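Demo collection sync, Citstead bench
July, started 9:30, finished a bit before 11

Present: Tsehay Hailu (chair, notes), bench operators, one from Charbonneau on the phone, dropped twice
Apologies: Rerby side, no reply to invite

1. Last minutes
Accepted. One fix, "leader arm recalibrated" should say the follower.

2. Numbers
1,313 demos in Lekex as of this morning. All teleop apart from the first batch, which was hand guided. Target for the month stands. Operators say 80 good ones a shift is fine, more than that and the grasps get sloppy. Agreed, cap at 80.

3. Hand guiding vs remote
Long one. Charbonneau still want hand guided demos for the bar pick, smoother paths in their view. Operators against: a hand in shot on the wrist view, and the arm feels heavy near the far wall. Remote is slower to learn but the recordings match what the policy will see. Decision: remote only for bin work. Hand guiding stays for teaching the home and approach poses. Tsehay to write this up so we dont have it again next month.

4. Operator lag
Complaints about delay when closing the gripper. Might be the network, might be the pedal. Swap pedal first, cheapest thing to try. 13 episodes tagged "late close", keep them out of training til someone has watched them.

5. Bar pick, front bin
Task is red and green bars, one at a time, front bin to rear. Operators asked what order. No fixed order, take whichever is easiest to get fingers round, vary it between episodes. Bars against the side wall are the hard ones, come in steep and go slow. Do not shove a bar along the floor to free it unless the episode is tagged "push".
Start every episode with the gripper open and clear of the bars. Several in Lekex begin mid-descent, those get trimmed or binned. 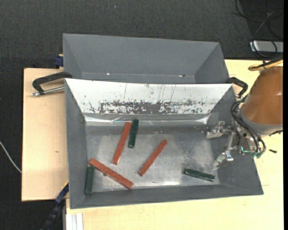 Bar pick, three red and three green in the front bin, gripper empty.

Far wall is scuffed badly. Question whether to replace the bin or leave it. Leave it, changing the look halfway thru a set is worse. Clamps to be checked at start of shift, if a bin has moved stop and re-zero before recording anything.

6. AOB
New operator needs 2 practice sessions before anything counts. Naming of episodes, please use the task tag first, not your initials.

Actions
Tsehay: write up remote/hand guiding decision, send to Charbonneau
Operators: pedal swap, review the late close set
Charbonneau: list of approach poses they want taught
Rerby: chase re spare fingers (carried over)

Next one same time, same room.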